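Donder Softener, Models with Grakel Control Head
Section 4: First Fill, Settings and First Regeneration
Revised 8/27/23

Complete Section 3 (Plumbing and Drain Line) before starting. The bypass valve must be in the BYPASS position and the power supply must be unplugged.

4.1 Filling the resin tank

1. Open the cold water faucet nearest the softener. A laundry sink is suitable. Do not use a faucet with a fine aerator unless the aerator has been removed.
2. Turn the bypass valve one quarter of the way toward SERVICE. Water should enter the tank slowly. A rushing sound means the valve is open too far.
3. Wait until the water at the faucet runs without spitting. Close the faucet.
4. Turn the bypass valve fully to SERVICE.
5. Check each fitting at the head, the bypass and the drain elbow. Tighten plastic nuts by hand only.

CAUTION: Opening the bypass valve quickly on an empty tank can push resin up into the control head. Resin in the head will hold the piston seals open and cannot be cleared by running a cycle.

4.2 Preparing the brine tank

1. Remove the lid and the cap of the brine well.
2. Confirm that the float moves freely from bottom to top.
3. Pour in clean water to a depth of 2 inches above the grid plate. This is done once. After the first regeneration, the head refills the tank by itself.
4. Add salt pellets up to the lower fill mark. Do not use rock salt or block salt.
5. Replace the cap and lid.

NOTE: Models with the Pinheiro float have no grid plate. Measure from the floor of the tank instead.

4.3 Entering the settings

1. Plug in the power supply. The display shows the software number and then a flashing clock.
2. Set the clock with the UP and DOWN keys and press SET.
3. Enter the hardness from your water test, in grains per gallon. If the test also reports iron, use the correction table in Appendix B and enter the corrected figure.
4. Enter the capacity. The factory value is 1,058 gallons between regenerations. For the short tank, change it to 720.
5. Choose the regeneration time. The factory value is 2:00 a.m. Choose an hour when no water is normally drawn – untreated water passes to the house during the cycle.
6. Press SET and hold it until the display returns to the clock.

NOTE: Settings are kept through a power failure. The clock is not, except on heads fitted with the Jevham backup cell. Reset the clock each March if your area changes to daylight saving time.

4.4 Running the first regeneration

1. Press and hold REGEN until the motor starts.
2. Go to the drain outlet and confirm a steady flow during backwash. Amber water at this stage is normal for new resin. Beads in the drain water are not; return the bypass valve to BYPASS and see Section 7.
3. Leave the unit to finish. The full cycle takes 90 minutes.
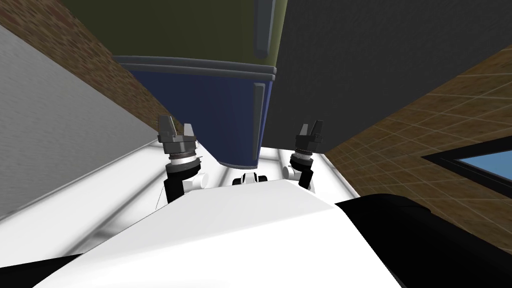
Garnet McIntyre recommends running the first cycle in the daytime, with someone in the house, whatever hour is programmed for later ones. The drain line gets its first real test during backwash, and a hose that was only pushed on will come off then.

4. When the display returns to the clock, run the cold faucet until the water is clear and test it with one of the supplied strips.
5. If the strip still shows hard water, check that the bypass valve is fully at SERVICE and that the level in the brine tank dropped during the brine draw. If the level did not drop, see Section 7, Brine Line.
6. Turn on the supply to the water heater. Hot water may remain hard until the heater's contents have been replaced through normal use.

Record the hardness and capacity settings on the card inside the lid.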